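Asunto: Re: [exalumnos] ¿Alguien tiene datos de los primeros años de la escuela?
De: Segundo Alvarado
Para: lista de exalumnos y amigos de la Escuela Superior Pala
Fecha: 2018-03-28

Hola a todos:

Perdonad el retraso, que he tenido el mensaje de Piyumi marcado con estrellita desde hace días y cada vez que me sentaba a contestar aparecía una pila de exámenes. Lo copio entero debajo de esta línea para que los que se han apuntado a la lista hace poco sepan de qué va el asunto, y contesto a continuación.

> El lunes, Piyumi Siriwardena escribió:
>
> Queridos todos:
>
> Estoy intentando poner orden en la página de historia de la escuela, que ahora mismo son dos párrafos copiados de un folleto viejo y una lista de directores con huecos. La idea es tener una versión decente antes del encuentro de junio. Me faltan, sobre todo, estas cosas:
>
> - De dónde sale el nombre. En el folleto pone que Pala era el apellido de la familia que cedió la finca, pero en las actas que he visto no aparece nadie con ese apellido.
>
> - Cómo se pasó de escuela de oficios a centro superior, y si la residencia de Gusadcombe fue anterior o posterior al cambio.
>
> - Qué se enseñaba en el edificio bajo, el que todos llamabais Fundon. En los planos figura solo como "anexo".
>
> - Quién organizó el intercambio con los de Khổng y cuántos cursos duró.
>
> Segundo, me dicen que tú estuviste en casi todo lo anterior. ¿Te animas? Me vale cualquier cosa, aunque esté desordenada. Ya la ordeno yo.
>
> Un abrazo,
> Piyumi

Pues me animo, Piyumi, pero lo de desordenada te lo tomo al pie de la letra. En todo lo anterior no estuve, ¡que no soy tan viejo! Entré como alumno, me fui, volví como profesor de dibujo técnico y ahí sigo. Lo que cuento de antes de mi llegada es de oídas, y te lo iré señalando para que no lo pongas en la página como si estuviera escrito en piedra.

EL NOMBRE

Lo de la familia Pala lo he oído toda la vida y nunca me lo creí. La versión que circulaba entre los profesores mayores cuando yo entré era mucho más pedestre: la escuela empezó en unas naves donde se arreglaba herramienta de campo y en la fachada había una pala de hierro colgada a modo de rótulo. La gente decía "voy a la pala", "mi hijo está en la pala", y cuando hubo que ponerle nombre oficial ya no había manera de llamarla de otra forma. El nombre oficial primitivo, según una orla que vi colgada en secretaría, era Escuela Práctica de Artes y Labores. Si te fijas, las iniciales de "Práctica", "Artes" y "Labores" casi dan la palabra, y hay quien defiende que viene de ahí. Yo creo que alguien hizo encajar el nombre largo con el corto y no al revés, pero no tengo papeles.

La orla debería seguir en algún sitio. Cuando se pintó el pasillo bajaron todos los cuadros al sótano y subieron la mitad. Pregunta en conserjería por los que quedaron envueltos en manta detrás del archivador grande.

DE OFICIOS A CENTRO SUPERIOR

Aquí el folleto se come un paso. No se pasó directamente de una cosa a la otra: hubo una época intermedia en que convivían las dos enseñanzas en el mismo edificio, con horarios distintos y dos claustros que apenas se hablaban. Los de oficios entraban temprano y salían a comer, y los del curso preparatorio llegaban por la tarde, con sus carpetas y sus chaquetas, y se encontraban las pizarras llenas de despieces que no se podían borrar. Había un cartelito de NO BORRAR en cada aula - yo todavía conservo uno - y unas broncas tremendas por el asunto.

Yo fui alumno de esa época mixta. Éramos 15 en el preparatorio, y de oficios muchísimos más. Nos daba clase de geometría el mismo señor que por la mañana enseñaba trazado a los de calderería, y os digo que no he vuelto a entender la geometría descriptiva tan bien como con él. Te hacía cortar el cono en cartón, desplegarlo y volverlo a montar, y si no cerraba, otra vez. Ahora lo hacemos con el ordenador y sale perfecto a la primera, claro, pero en el examen se nota quién ha tenido alguna vez un cono en las manos.

El reconocimiento como centro superior vino después, con un plan de estudios de cuatro cursos que luego se ha ido tocando mil veces. La biblioteca de entonces tenía 899 volúmenes. Lo sé con esa exactitud porque el inspector exigió un inventario y nos tocó hacerlo a los alumnos durante dos tardes, numerando los lomos con tinta blanca. El 899 era un tratado de hidráulica sin tapas. Alguien propuso ir a comprar un libro cualquiera para llegar a los novecientos y el bibliotecario se negó en redondo, le pareció una indecencia. El inventario está a máquina, con copia de papel carbón, y una de las copias la tiene que tener la biblioteca actual. Si la encuentras, escanéala entera, por favor, que me haría muchísima ilusión.

GUSADCOMBE

La residencia fue posterior al cambio, esto te lo digo con seguridad. Mientras yo fui alumno no había residencia ninguna, y los de fuera vivíamos de patrona. Yo estuve en una casa donde se cenaba a las siete y media en punto y el que llegaba tarde se quedaba sin sopa.

El nombre raro viene del pueblo inglés de donde era el matrimonio que tenía la casa antes. O eso ponía en la placa de la verja, "Gusadcombe House", y los estudiantes lo fueron recortando hasta dejarlo en "la Gusa". Todavía hay quien la llama así. La escuela la alquiló primero y la compró después, y entre una cosa y otra se hizo la obra de la cocina. Las chicas ocupaban la planta de arriba y los chicos la de abajo, con una gobernanta en medio, en el rellano, que dormía con la puerta abierta. Esto último me lo contó mi mujer, que vivió allí, así que lo doy por bueno.

Un detalle para la página: en muchos sitios aparece escrito "Gusadcomb", sin la e final. En el contrato que yo vi está con e.
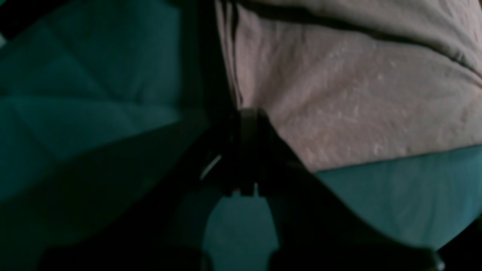
FUNDON

¡Ay, Fundon! Con esto me podría tirar la tarde. El edificio bajo que en los planos sale como anexo era el taller de fundición, y lo de Fundon no tiene más misterio que un rótulo pintado a mano al que se le fueron cayendo letras. Ponía FUNDICIÓN, se quedó en FUND ON y así lo leímos varias promociones. Cuando por fin lo repintaron, los alumnos pidieron que se dejara como estaba, y en el parte de obra el pintor apuntó "repasar FUNDON", con toda la naturalidad del mundo.

Dentro se daba moldeo en arena, modelos en madera y algo de metalografía, aunque para esto último el microscopio lo traían del edificio principal y había que firmar. Cuando se dejó de fundir pasó a ser almacén, luego aula de examen (hacía un frío espantoso, se examinaba la gente con los guantes puestos) y luego sala de estudio, ya con calefacción. El suelo original está debajo del que se ve ahora.

En el folleto se dice que el anexo "se cerró por falta de uso". No es verdad y me gustaría que se corrigiera. Se cerró porque la asignatura desapareció del plan, y uso tenía de sobra. Había lista de espera para los sábados por la mañana, que no eran obligatorios ni puntuaban.

EL INTERCAMBIO

Con los de Khổng la cosa empezó por una carta mal dirigida. Ellos buscaban otra escuela para un convenio de profesores visitantes, la carta llegó a la nuestra y la jefa de estudios de entonces contestó como si tal cosa, muy amable, diciendo que estaríamos encantados. Y vinieron. El primer año vinieron dos profesores, uno de matemáticas y otro de resistencia de materiales, y al curso siguiente empezaron a ir y venir alumnos.

Duró 4 cursos, contando el primero. No me pidas los nombres de todos los que fueron, que me dejaría a alguno y luego hay disgustos. Si estáis en esta lista, escribidle directamente a Piyumi con el año y, si lo tenéis, algún papel: el billete, el certificado, lo que sea. Yo tengo guardado un programa de la sesión de clausura con los títulos de los trabajos en los dos idiomas y lo puedo llevar en junio.

Una petición: que el nombre salga bien escrito, con sus acentos. En el folleto lo pusieron "Khong" a secas y en la memoria de un curso hasta "Kong". Hubo una nota de protesta muy educada de uno de los profesores visitantes y nos dio bastante vergüenza.

LA LISTA DE DIRECTORES

Esto no lo preguntabas, pero como dices que tiene huecos: el hueco grande, el que va detrás del primer director de la etapa superior, no es un hueco. Durante ese tiempo no hubo director nombrado y firmaba los títulos el secretario "por ausencia". Mi título lo firma él. Lo puedes poner tal cual, "dirección vacante", y así dejan de escribirte los que creen que les has quitado a un abuelo de la lista.

El otro hueco, el corto, ni idea. A ver si alguien más de la lista lo sabe.

Y ya que estoy, dos cosas sueltas. El escudo que sale en la cabecera de la página es el nuevo, el de la rueda con dientes redondeados. El antiguo los tenía rectos y llevaba un compás abierto encima. Si vas a poner la historia de la escuela estaría bien que apareciera también el viejo. Y el himno, por favor, no lo pongáis. Se cantó en un par de actos, la letra era del cuñado de alguien y los que lo tuvimos que ensayar preferimos olvidarlo.

Si quieres quedamos un rato antes del encuentro y repasamos el borrador juntos, Piyumi. Yo por las tardes estoy libre casi siempre, menos los días de tutoría. Llevaré el programa y el cartelito de NO BORRAR.

Un abrazo a todos, y a los que todavía no habéis dicho si venís en junio, contestad al otro hilo, que hay que encargar las mesas.

Segundo Alvarado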